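Banetar folding table review: two months in and still a fan
Posted 12/5/21 by Špela Popescu

I've been through a lot of folding tables. Our place in Nusville has one decent-sized room, and everything that needs a flat surface happens there: sewing, taxes, dumpling nights, the odd jigsaw. So when my old table finally gave up a hinge I ordered the Banetar, the bigger of the two sizes, and I've been happily bossing it around since September.

First, the top. It's white, it's smooth, and it wipes down so easily! Soy sauce, chalk, a truly awful amount of glue stick — all gone with a damp cloth. I did get one faint mark from a ballpoint that needed a little baking soda, and it came out on the second try.
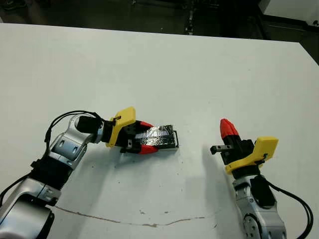 The legs lock with a good loud click, and once they're down there's hardly any wobble. I run a heavy old sewing machine at full speed and the thread box stays where I put it. My last table, a Stinum, walked itself across the floor whenever I hemmed curtains (I loved it anyway, for 9 years). The Banetar has screw-in feet too, so if your floors slope like mine do, you can even things out in a minute or two.

Folded up, it slides behind the bedroom door with space left over for the ironing board. I can carry it on my own, though at 13 kilos I wouldn't want to take it up many stairs. The handle is a bit thin for that. A strip of foam pipe wrap fixed mine.

Other gripes: the edge trim collects flour, and the instructions are tiny drawings with no words at all. I put one foot on backwards and had to start over.

I'd still buy it again tomorrow. My neighbor Gu borrowed it for a birthday lunch and has already asked where I got it — so I may have to hide it before the holidays!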